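4. What the phone-in hour did for Cornby

4.1 Getting into the studio

I should say up front that I liked these people before I studied them, and readers can weigh what follows with that in mind. I grew up on local radio, the kind where the lost dog gets read out before the news, and when Beryl Horrocks wrote back to my first email with "come in July, bring a cushion, the chairs are terrible" I was pretty much sold. She was right about the chairs.

The station serves Cornby and the farms out toward Starmont, and like a lot of small broadcasters it had lost its newsroom years before I got there. The regional bulletins came down the line from the city, and Cornby turned up in them when something burned or flooded. What the station still had of its own was one hour each morning, starting at nine, when people could call in. Beryl hosted it. Rizal Gunawan ran the desk and answered the phones, usually at the same time, with a headset on one ear and the handset on the other.

My question was a simple one (simple to ask, anyway). When a town has almost no reporters, does a phone-in hour do any of the work that reporters used to do? I don't mean does it make people feel good, though it plainly did for some of them. I mean did it put things in front of the town that the town could then use — a road closure, a change in the clinic's hours, a council decision that would otherwise have sat in the minutes.

4.2 The calls

I listened to 612 calls. Hidayah Sinaga listened to a subset of 204 of them without seeing my notes, so that we could check whether we were hearing the same things. Mostly we were. Where we split, it was nearly always over whether a caller was complaining or informing, and after a week of going back and forth we gave up on making those two exclusive. A woman who rings to say she is sick of the detour on the mill road is also telling everybody there's a detour on the mill road! So a call could be coded as both, and plenty were.

Of the 612 calls, 347 carried at least one piece of local information, by which we meant something a listener could check or act on. That was higher than I expected. I had gone in braced for a lot of weather talk and birthday greetings, and there was a fair amount of that too, but even the birthday calls had a way of sliding into news. One man called to wish his sister a happy 70th and ended up explaining, in more detail than the bulletin ever did, why the pool would be shut through the school break.

Information went stale fast on air, so we also looked at whether anyone picked it up. This part was harder. Rizal kept a notebook of callbacks, and he let me copy it on the understanding that I would leave out the phone numbers and the rude words. From the notebook and the recordings together we could follow a topic from its first mention to its last. Some lasted one call. The clinic's hours lasted nine days, with callers correcting each other, then a receptionist calling in on her break to correct all of them. 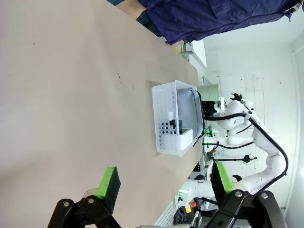
The correcting is what I'd most like other researchers to look at, and I haven't seen much written on it. Beryl had a habit of holding a claim open. If a caller said the council was selling the showground, she'd say something like "well, that's what Jean's heard, who's heard different?" and go to the next line. She never told me this was a technique. When I asked about it she looked at me as though I'd asked how she tied her shoes. But it meant a rumor rarely went out alone, and in most of the cases we followed, a second caller with better knowledge had come on before the hour was up.

It didn't always work. The showground story ran for three mornings before anybody from the council called, and by then people had started a petition. Melur Hartono, who used to cover the council for the old Cornby paper and now teaches, was pretty blunt with me on this point. A reporter would have made one phone call on the first morning, she said, and there would have been no second morning. I think she's right. I also think there was no reporter, and the petition did get the council to publish its property list, so I go back and forth on how to score that one.

4.3 Who calls

The easy criticism of phone-in radio is that it's the same ten people. So we checked, as well as voices and first names would let us. Figure 3 gives the spread. There was a core of regulars, and they made up a bigger share of the hour than I'd have guessed from listening casually, but they weren't the main source of new information. That came from people who called once or twice — a truck driver, a school bus aide, a man fixing fences on the Starmont side who'd seen the creek come over the crossing. The regulars did something else. They remembered. When a one-time caller mentioned the crossing, it was a regular who came on to say which farms would be cut off and which back gate was normally left unlocked.

Figure 3. Callers by number of appearances during the study period, with share of calls carrying local information. Callers who could not be told apart by voice or name are grouped as "unknown."

Younger people were close to missing. Gyula Antal, who was helping me with the interviews, talked to 100 listeners and non-listeners outside the supermarket and at the sports ground, and the under-thirties mostly knew the show as a thing their grandparents had on in the kitchen. Several had heard its news anyway, secondhand. One told Gyula that she didn't need to listen because her nan texted her the good bits, and I've thought about that sentence more than is probably healthy. If we'd only measured the audience we would have missed the nan completely.

4.4 Some limits, and the Pelupessy comparison

I'd planned to run the same study in Pelupessy, which has a station of a similar size and a phone-in of its own. We got as far as two visits. Their hour is prerecorded in blocks and trimmed for length, so the correcting I described above can't happen in the same way, and the recordings we were offered had the trimmed calls taken out. I've used the visits as background and left the numbers alone. Somebody with more time and a better relationship with the manager should go back.

The other limit is Beryl. A lot of what I've described could be down to one host who has lived in the town all her life and knows who is likely to be right about creeks. She took two weeks off during the study and Rizal filled in. He was good, and the share of calls with local information held up, but fewer claims were corrected inside the same hour. He told me he found it hard to leave something hanging and kept wanting to settle it himself. Two weeks is too short to lean on, so I'd treat that as a hint and no more.

Finally, the transcripts. We used Mindska for the first pass and then fixed them by hand, and the place names in particular needed a lot of fixing. Anyone planning to search the transcripts by keyword should know that we corrected the names of roads and properties throughout, but left people's pauses, repeats, and half sentences as they were spoken. The coding sheet is in Appendix B, including the two categories we dropped.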